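Mondus Two-Arm Tabletop Station

Equipment planning information for laboratories, training centers and light handling operations

The Mondus station is supplied by Tutis as a complete two-arm workplace for handling small and soft goods on a flat surface. It is offered for purchase or on a lease of 30 months. Both options include delivery, assembly and one day of operator instruction at the customer's site.

Customers preparing a budget request should allow for the following items, which are quoted separately:

Table and mounting hardware
Operator computer and side desk
Spare gripper fingers (sold in sets of 8)
Replacement cables
Annual inspection
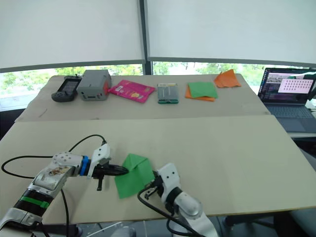
Two arms handling a folded green cloth, with further cloths and small objects lined up at the back of the table.

Cloth handling places particular demands on a station. Both grippers must reach the same area of the tabletop, and customers who intend to work with textiles are advised to state the largest piece of fabric at the time of inquiry. Tutis will confirm in writing whether the standard arm spacing is suitable or whether the wide base, Goh, should be ordered instead.

Site requirements

The floor must be level and able to carry a load of 200 kg at the station. Power outlets should be available on the same wall as the operator desk. Window blinds are recommended where direct sunlight reaches the work surface. A clear passage must be kept on the operator side - chairs and carts included.

Lead time and ordering

Orders confirmed before the end of September are scheduled for installation in the same budget year. Please quote catalog number 247 in all correspondence. Requests for a written estimate should be addressed to Alina Furtună, Equipment Sales. Questions on floor plans and power supply are handled by Radu Enache, Site Planning.

Estimates remain valid for 30 days from the date of issue.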